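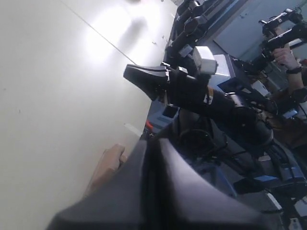 Zuccaro is a small company for play balls and other small toys, founded by Vittoria Vitale and Thomas Gentile after they had worked many years together in a school supply shop. We have our office and our stock in the same building in Percombe, in rooms which we share with other people. The pale blue-gray cabinet at the back was there before us, and we decided to keep it. Today it holds the samples, one of each kind that we have ever sold. When a teacher calls and asks for "the same ball as last time," Thomas goes to the cabinet first.

Our catalog has 363 articles at the moment. Most of them are small enough for the hand of a child, and this is also how we choose them. Vittoria rolls every new ball over the floor and looks if it keeps a straight line. After that it goes for 3 weeks to a kindergarten, and we listen to what the teachers tell us.

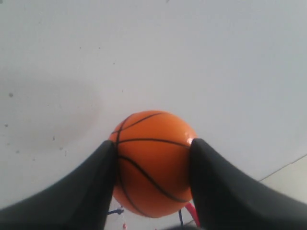 Photo: Mirjana Hodžić / Zuccaro

The small orange ball with the black basketball lines is the article which our customers order most. It is glossy and easy to wipe clean — schools ask for this very often. We sell it one by one or in a net of 12.

Since September Sigrún Ragnarsson is responsible for orders from schools, and Mirko Donati for shops. We deliver to around 500 customers. Visitors are welcome in the morning, but please call before you come, as the door downstairs is usually locked.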